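Residents > Newsletter > Services and Notices

Household Goods Exchange Returns to the Brelville Hall

2018-04-28

The Fledach Housing Association is pleased to confirm that the household goods exchange will open again this spring at the Brelville Hall on Ocampo Street. The exchange allows residents to pass on kitchen and dining items in good condition and to collect others at no charge. It is open to all tenants and leaseholders of the Association, including those who moved in after the March rent review.

At the previous exchange, residents brought in 3047 items. Around 200 households took part, and most of the goods found a new home by closing time. Unclaimed items were passed to the Modow reuse store, which has agreed to receive them again this year.

Each household may bring up to 20 items. Goods should be clean and complete. Pans should come with their lids where they have them, and sets of plates or glasses should be tied or boxed together. Tables will be covered with brown paper before the doors open, and residents are asked to leave the paper in place when setting out their goods.

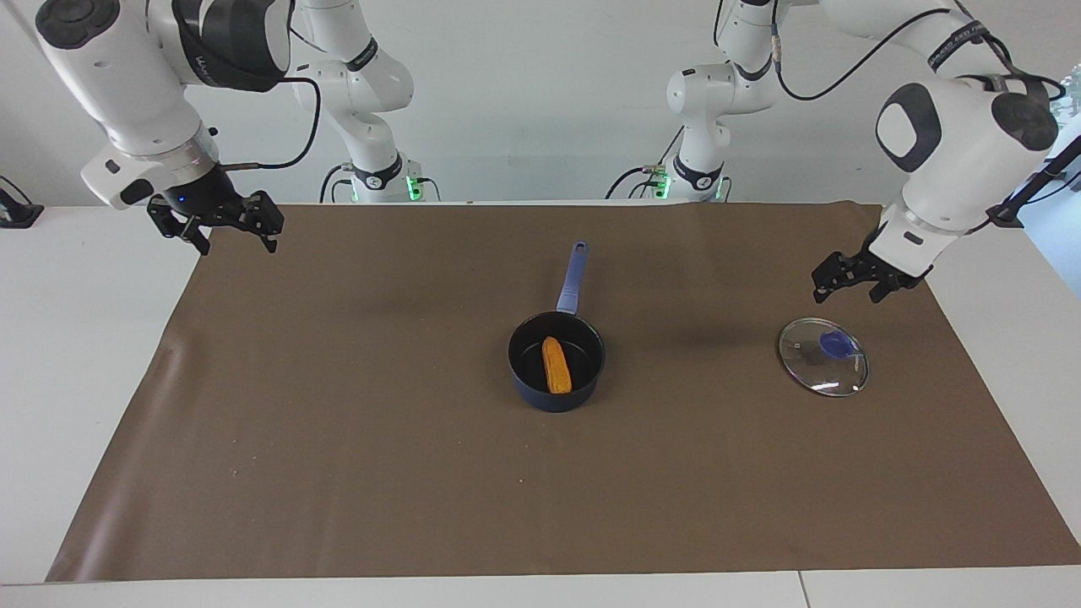 What Can Be Accepted

The Association can accept saucepans, casseroles, baking trays, mixing bowls, cutlery, crockery, storage jars and small hand tools for the kitchen. Table linen is welcome if it has been laundered. Cookbooks may be left on the shelf by the entrance.

Electrical appliances cannot be accepted, as the Association has no means of testing them on the day. Nonstick pans with a worn or flaking surface, chipped glassware and opened food containers will also be declined. Kitchen knives must be handed to staff at the front desk, wrapped in cardboard and clearly marked. 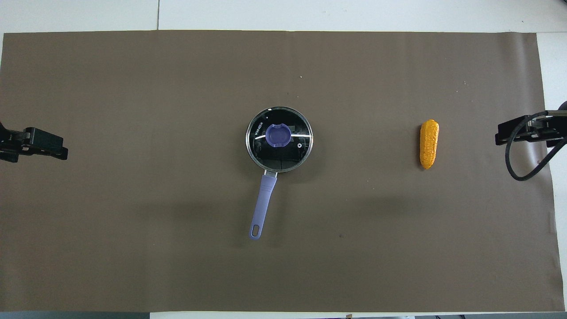 Saucepan with a dark glass lid.

Registration and Collection

Residents who wish to bring goods should register at the Association office or return the slip enclosed with the rent statement. There are 75 places for drop-off by car, and these will be assigned in the order in which slips are received. No registration is needed for those arriving on foot or for those who wish only to collect.

Tenants with limited mobility may request a home pickup. Requests should reach the office at least two working days before the exchange. Please state the floor, whether the building has an elevator, and the number of boxes to be moved.

Opening hours will be posted in the lobby of each building. The parking area behind the hall will be closed to other vehicles for the duration of the exchange.

Contact the Residents' Office | © 2018 Fledach Housing Association | Back to top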